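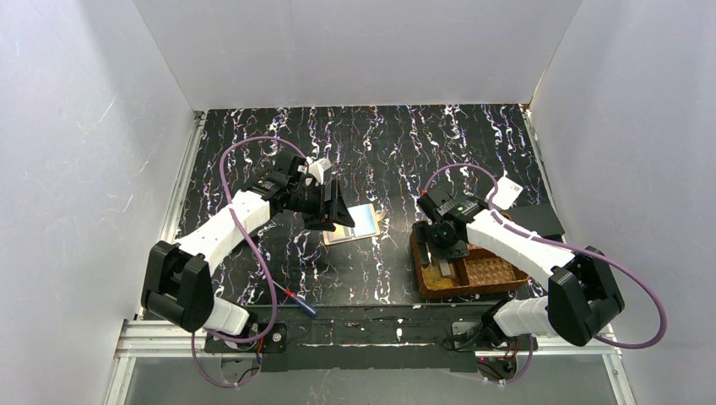

Flitdale Shared Workshop – Equipment Support
Ticket 485
Subject: Right arm drops out during hand-over on two-arm cell
Opened by: Marijke Verhoeven
Assigned to: Jolien Verbeke
Priority: Normal
Status: Resolved, under observation
Equipment: Two-arm build, Cunberg controller, bay 2

Initial report (M. Verhoeven)

The right arm stops responding during the hand-over routine. The fault occurs when both arms reach toward the middle of the table and the right arm is at or near its full leftward reach. The controller then reports a lost connection to the wrist motor, and the remaining joints on that arm hold their last position. The left arm continues until its own timeout expires and then stops as well.

The fault was first noted in September and was at that time considered a loose plug. The plug was reseated and the arm ran without interruption for two sessions. It has since returned and now appears several times in an evening. Power cycling the controller restores the connection. The routine cannot be resumed from the point at which it stopped and must be started again from the home position.

The fault has not been seen when the right arm works over its own half of the table, including when it lowers to the basket. The left arm has not shown it in any position.

Response 1 (J. Verbeke)

Thank you for the report. Please provide the following before any parts are replaced:

The exact message shown by the controller, including the motor number.
The speed setting in use at the time of the fault.
Whether the fault also occurs when the right arm is moved through the same path by itself.
A picture of both arms in the hand-over area, taken from the usual fixed position and showing the full run of both purple cables.

Please do not change the motor numbering. Two earlier tickets on this build were extended by several days owing to renumbering carried out by members between tests.

Reply (M. Verhoeven)

The message reads "no reply, motor 6, right." The speed setting was 30 percent. The fault does occur with the right arm alone, though less often. I ran the path by itself 108 times on Saturday and recorded four dropouts, all in the last part of the reach. The picture is attached.
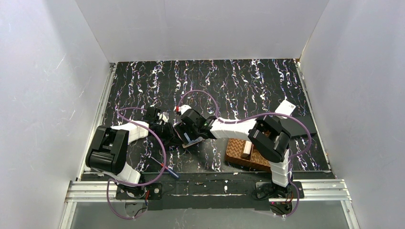
Attachment 1. Arms in the hand-over area, with both cables arching over the links.

Response 2 (J. Verbeke)

The attachment has been reviewed. Both cables run in a wide loop above the arms. On the right side the loop passes over the long link and comes down past the elbow housing to the rail. A loop of this kind is acceptable for the power and signal cable used on this build, provided that the last section before the wrist plug is fixed and cannot pull on the plug itself. The picture does not show whether it is fixed. Please check by hand with the power off.

A screwdriver is also lying on the table within reach of the arms. Members are reminded that section 4 of the bay rules requires all hand tools to be returned to the rack before the controller is switched on. This applies to test runs as well as to normal sessions.

Please carry out these steps in the order given:

1. Switch off the controller and disconnect the supply.
2. Support the right arm by the long link and move it slowly to the hand-over position.
3. Hold the cable a short distance from the wrist plug and note whether it becomes tight as the wrist turns.
4. Inspect the plug for bent contacts and the cable jacket for wear.
5. Repeat steps 2 to 4 on the left arm for comparison.

Reply (M. Verhoeven)

The steps were completed. On the left arm the cable stays slack throughout. On the right arm it becomes tight over the last part of the wrist turn, and the plug moves slightly in its socket. The contacts are straight. The jacket has a shiny patch next to the plug but is not broken. The clip that should hold the cable behind the wrist was missing. It was found on the floor below the rail.

The screwdriver has been returned to the rack.

Response 3 (J. Verbeke)

This explains the reported behavior. The plug is being drawn partly out of its socket at the end of the reach and returns when the arm comes back, so the fault clears after a restart. The fallen clip should not be reused – the tab weakens once it has been forced open. A Fluverby screw clip has been placed in your tray. Please fit it behind the wrist with enough slack for one full turn in each direction, and replace the short lead between the last two motors at the same time. A spare is in the drawer marked "right arm."

Once fitted, run the single-arm path first, followed by the full hand-over at the same speed setting as before. Speed should not be raised until the ticket has been closed.

Reply (M. Verhoeven)

Clip and lead fitted. The single-arm path has been run 1000 times over three evenings with no dropouts. The full hand-over was then run for over two hours, also without a lost connection. One card was dropped during that time. The log shows no fault on either arm at that moment, and I have put it down to my finger pads, which are worn.

Closing note (J. Verbeke)

Cause recorded as a missing cable clip at the right wrist. The old lead has been labeled and kept in case the fault returns. Finger pads are to be reported on a separate ticket under Consumables. The left clip will be changed to the screw type at the next service, and the ticket remains under observation until then.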